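Faslow Stone Sealer, 32 oz
Sold by Stundix Surface Care
Item no. 701

In stock – ships from our Urham warehouse

Why I sell this one

Hi, I'm Gemma Messina, and I've been fussing over other people's countertops for most of my working life. I started out helping my uncle polish bathroom vanities and somehow ended up with a shop full of bottles (my garage is even worse). I tried a lot of sealers before I settled on Faslow, and I still keep coming back to it because it goes on easily, doesn't stink up the house, and leaves the stone looking like stone. No plastic shine!

It's a water-based sealer that soaks into the surface. You get a little more time to wipe up coffee, oil or beet juice before it sinks in. It will not stop lemon juice or vinegar from etching marble. No soak-in sealer will, so please keep using a cutting board.

What it works on

Marble, travertine, limestone, slate, and unpolished granite. It's also fine on cement grout, and I do my shower grout with it every December when I have a few quiet days at home. Skip it on quartz, laminate and glazed tile. Those won't absorb it and you'll spend your afternoon buffing off a sticky film. Ask me how I know.

How much you'll need

One bottle covers 92 square feet of polished marble with two coats. Thirstier stone like travertine drinks up more, so if you have a big island, get a second bottle. Unopened bottles can come back within the return period.

How to put it on

Clear the counter and wash it with plain dish soap, then let it dry overnight. Try a small patch somewhere out of sight first. Pour a little sealer onto a lint-free cloth and work it in with small circles, one section at a time. After 9 minutes, wipe off whatever is left on top and buff with a clean towel. Wait two hours and do it again. Keep the counter dry until the next day.

If you see streaks the next morning, don't panic – dampen a cloth with a bit of fresh sealer, rub the streak, and buff right away.

Darker marbles

I get a lot of emails about gray and brown marble, mostly from people worried the veins will disappear. They won't. Faslow can deepen the color by a hair on honed stone, and on polished stone I can't see any change at all.

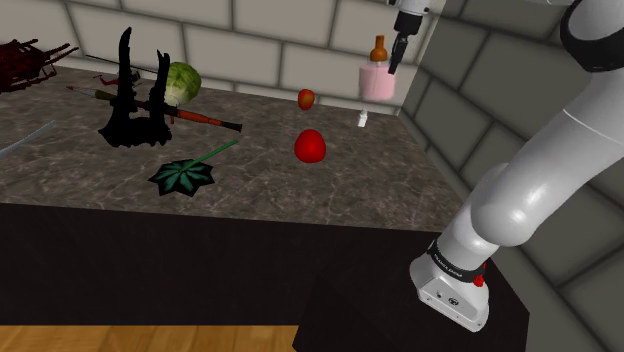
What customers say

"Used it on my honed limestone and then on my sister's. Easy, no smell to speak of." – Kavitha Fernandes

"Good stuff, but the cap leaks if you lay the bottle on its side. Four stars." – Irfan Osman

(Irfan is right about the cap. Store it upright!)

Shipping and returns

Orders leave the warehouse in two working days. I can't ship to P.O. boxes. Returns are fine for 30 days if the seal isn't broken, and Zahira Simanjuntak on our order desk will email you a label.

Page updated July 22, 2024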